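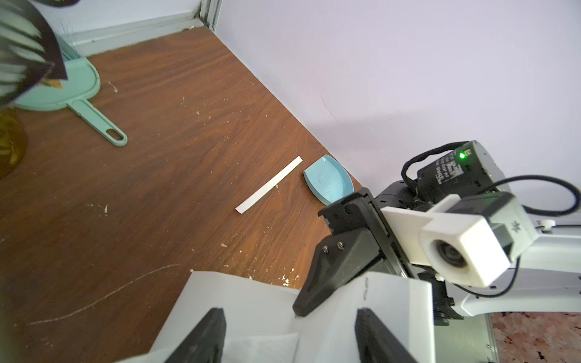
What Dry Air Does to a Wood Floor

A strip of oak flooring looks finished and inert once it is nailed down and coated. It is neither dead weight nor fully stable. Wood takes up water vapor from the air and gives it back for as long as it exists, and every exchange changes its width. The coating slows the exchange without stopping it. Most of the complaints that flooring contractors field in their first year on a job come from this one property.

The relevant number is moisture content, expressed as the weight of water in the wood divided by the weight of the wood when fully dry. Flooring leaves a kiln at a moisture content of 6 to 9 percent in most of North America. A board stored in a heated house in winter will drift toward the lower end of that range or below it. The same board in a humid August can climb past 11 percent. Between those points it swells and shrinks mostly across the grain. Movement along the length is small enough to ignore in a room of ordinary size.

How much it moves depends on the species and on the cut. Flat-sawn boards, in which the growth rings run more or less parallel to the face, move close to twice as much across their width as quarter-sawn boards of the same species. Red oak, flat-sawn, changes by a little over a third of one percent in width for each one-point change in moisture content. On a single narrow strip the result is hard to measure with a ruler. Across a whole room the strips add up, and the total has to go somewhere.

In the dry season it goes into the joints. Gaps open between boards in the heating months and close again in spring. A seasonal gap the thickness of a dime in a 5-inch plank is within what most installers consider normal. Wider planks show wider gaps, since there are fewer joints to share the movement. In the wet season the boards press against each other, and if the perimeter has no room left, the floor lifts off the subfloor. Buckling of that sort is uncommon and usually points to a leak, a wet slab, or a missing expansion space at the wall.

Cupping is more common. A cupped board has edges higher than its center, and the cause is a difference in moisture between the bottom face and the top. The bottom is wetter, so it expands more. Crawl spaces with bare soil are a frequent source. So are concrete slabs covered before they have finished drying. Sanding a cupped floor flat while it is still wet below is a costly error: when the boards dry, the edges drop and the floor ends up crowned, with high centers and thin edges.

Acclimation is the usual defense, and it is widely misunderstood. Leaving bundles in a room for a fixed number of days accomplishes little if the room is not at its normal living conditions. The wood will match whatever air it sits in, including the damp air of a house where drywall compound was applied the week before. The useful test is a meter reading. The difference between strip flooring and subfloor should be no more than four points, and for planks 3 inches or wider no more than two.

Pin meters drive two needles into the wood and measure electrical resistance. Pinless meters read an electromagnetic field through a flat pad and leave no holes. Both need to be set for the species. The Trulley pinless meter, which many small contractors carry, reads to a depth of three quarters of an inch and can pick up the subfloor if the board above it is thin. Its manual advises checking several boards from several bundles. A single reading says very little.

Zastness, a flooring distributor with its own test rooms, ran a comparison of four floor assemblies over one heating season. Each was laid over plywood in a chamber of 198 square feet. Two were solid oak and two were engineered planks with a thin oak face over cross-laminated layers. Relative humidity was brought down in steps and held at each level until the readings settled. The solid floors showed the gaps that the tables predict. The engineered floors moved far less in width, but one of them developed fine checks in the face layer at the lowest humidity setting. The cross layers held the face in place while it tried to shrink, and the surface split along the grain.

The result matches field experience. Engineered flooring is often sold as the stable choice, and with respect to gaps it is. It trades one symptom for another when the air becomes very dry.

Humidification is the direct remedy. A central unit on the furnace, kept in the range of 35 to 45 percent in winter, will hold most floors within one or two points of their August reading. In very cold climates the upper end of that range brings condensation on window glass, so owners settle lower and accept some gaps. Temperature has a smaller effect. Letting a house fall to 50 degrees during an absence does less harm than a month of unhumidified heat at 72.

Radiant heat deserves separate treatment. The surface should stay at or below 85 degrees, and the system should run before installation so the subfloor dries. Negi, which makes floor sensors for radiant systems, places its probe directly under the plank, where the temperature is highest and the wood is driest. A wall thermostat reports neither condition.

Filling seasonal gaps is generally a mistake. Putty placed in January is crushed by summer and falls out in pieces the following winter. Flisten sells a flexible filler intended for permanent gaps, and its data sheet limits use to joints that stay open through a full year. Old floors often have such joints. In new floors it is better to wait out four seasons, record the humidity, and measure again before deciding on a repair.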